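Travel > Features > Where to Stay

Search stories Go

The Resort Fee Comes to Stedham

Stedham used to be a town where the price on the sign was the price you paid. Then the Fundero opened on the harbor road, and now even the older hotels have found ways to charge for things they once gave away.

The Fundero calls its extra charge a "destination fee." It comes to $7 a night per guest, and it covers a welcome drink, local phone calls and a walking map. I asked at the desk whether I could skip all three and keep my money. I could not.

The Vilela, up the hill, is more charming and no cheaper. Its website promises "a stay shaped around you," which seems to mean a form with more than 2 pages of questions about pillows. I filled it in. The pillows I got were the ones everybody gets, as far as I could tell from the cart in the hall.

Both hotels belong to the Fodus loyalty plan, and that is where my patience ran out. A weekend earned me 833 points. The cheapest reward I could find was a late checkout, good only in March.
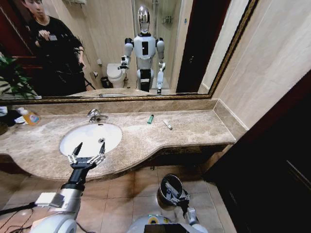 Bathrooms are where hotels like to claim they have spent the money, and I have stopped taking the claim at face value. A word like "spa" costs nothing to print. Polished marble with a curved front around an oval sink looks fine, but two small tubes lying beside it don't make a treatment room, and I wouldn't pay a higher rate for them.

Ask for the full total before you book, taxes and fees included, and get it in writing. I wish I had. The walking map, by the way, is free at the ferry office.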